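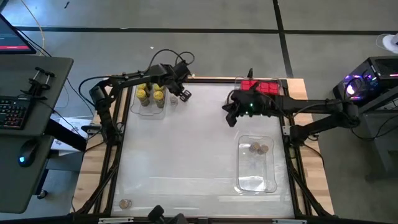
According to one buyer in the Clastow order forum, the hard part of running two arms over one table was never the arms: "We had a risk assessment for the left one and a risk assessment for the right one, and nothing for the space they share." The Gimo Shared-Space Rule Kit covers that space.

Gimo Shared-Space Rule Kit for two-arm benches
Part no. 731
Supplied by Clastow

What it is
A set of written rules, floor marking and labels for bench cells in which two arms are mounted on a common frame and reach over the same work surface. The kit is used together with the arm maker's manual and does not replace it. It does not include arms, a frame or any safety-rated controls.

What the kit contains
Rule book, 58 pages, spiral bound
Floor tape, black, 2 rolls
Frame labels, white, 29 pieces
Handover sheet, pad
Jimus log template (download)

What the rules cover
Section A deals with reach. Each arm is given a home zone, and the zone both arms can enter is drawn on the cell plan. Only one arm at a time may move in the shared zone unless the task has been signed off for joint motion.

Section B deals with cables. Loops above a wrist must be checked through the full range of travel before a new task is run. Slack must stay clear of the fingers and of the opposite arm. Cables that cross the floor are routed outside the walking path.

Section C deals with items on the table. Small parts, jars and cups are set out in trays where the task allows it. Starting positions are recorded on the cell plan. Open liquids are not used unless the task sheet names them.

Section D deals with the operator position. The keyboard and the stop control must be within reach from the same spot, with a clear view of both grippers. No one reaches over the frame while either arm is powered – a lit status indicator is treated as powered, whatever the software reports.

Fitting
Mark the floor before the labels go on. Clean the frame rails with a dry cloth and apply labels to flat faces only. The cell plan should be redrawn if an arm is moved on its rail or if the grippers are changed.

Compatibility
Suits aluminum extrusion frames, including the Shearer bench series. For cells with three or more arms, ask for the extended edition.

Limits of use
The kit is a good-practice aid. It is not a certificate of conformity, and the user remains responsible for the risk assessment and for local law.

Availability
In stock. The next revision of the rule book is planned for January; registered users receive changed pages free of charge.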